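Hurgate Cricket Club, nets and lights project
Progress report to the Gimex Community Fund, May

Quick one this time, season has started and we are flat out. Short version: two lanes open, third lane late, lights not started. Money is fine. 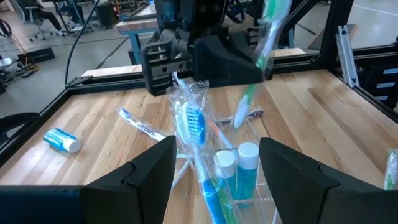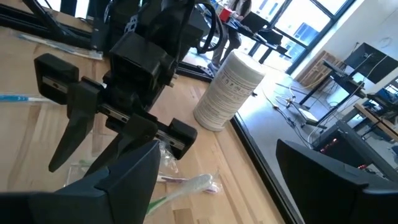
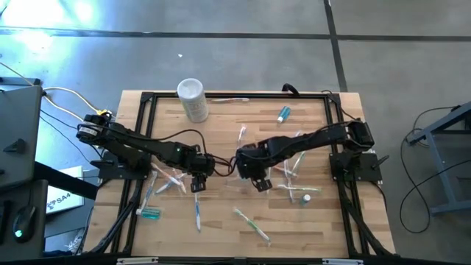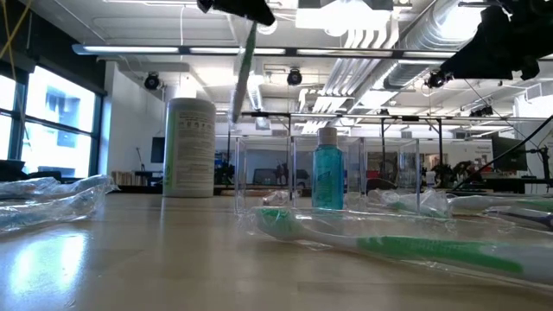

Where we are with the nets

Lanes 1 and 2 in use every Friday evening plus most weekends. Turf is down and glued. Bounce a bit low at the far end of lane 2, Hubmann coming back to look at the base. Lane 3 has posts but no netting. Supplier sent the wrong mesh, replacement promised, no date in writing yet. Chasing.

Lights

Not started. Planning office at Plondano wants a new drawing showing spill toward the houses. Drawing is with them now. Until thats signed off we can't order the poles, so practice stops when it gets too dark to pick up the ball.

Money

Spent so far on netting, posts and turf: 1,929. Left in the 2,000 for this stage: 71. Lights are in the next stage and untouched. Invoices sent seperately, one from Hubmann still to come but that is for the base repair and they are not charging us.

Who is using it

Juniors mostly. Women's side has taken the early slot on lane 1 and wants a second one. Bowling machine is back from repair, feeds fine for spin, still drifts wide on the quick setting.

Needed from you

1. OK to move lane 3 completion into the next period.
2. Yes or no on the 200 for side screens, asked last time.
3. New wording for the sign, the old one has the old fund name on it.

Next report once the mesh is up.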